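Setting Up a Cold Lunch Station

Troscombe Residence Dining, Staff Procedures

Before you begin

Wash your hands and wipe the table. Unroll the long mat so that it lies flat and covers most of the surface. Allow 30 minutes for setup on a normal day, and start earlier on Thursday, when the Fusby wing eats with us.

Step 1. Place the cutting board at the left side of the mat. Lay one fork and one knife on it. Keep whole produce, such as avocados and lemons, on or next to the board until it is needed.

Step 2. Stand the dish rack at the near left corner. Rest the plastic cups in it on their sides. A folded cloth and a spare bowl go to the right of the rack.

Step 3. Fill the large bowl with ice no earlier than 11 a.m. and leave the scoop in it with the handle up. Ice is never to be picked up by hand or with a cup.

Step 4. Set a round plate at the center and put two slices of bread on it, one on top of the other. Lift the upper slice by its edge when adding the filling. Bread that has been out for more than 60 minutes is to be discarded.

Step 5. Slice the avocado last — it browns quickly — and squeeze a little lemon over the cut side.

Closing the station

Empty the ice into the sink, wash the scoop and bowl, and return the board to shelf 56. Report missing items to Nadhirah Wuisan in the Eketti kitchen.
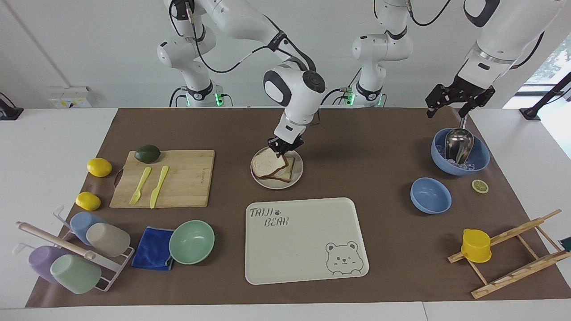 Cups that are cracked or cloudy should be set aside for replacement. Order forms are kept by Kwaku Wumbei and are collected at the end of each month.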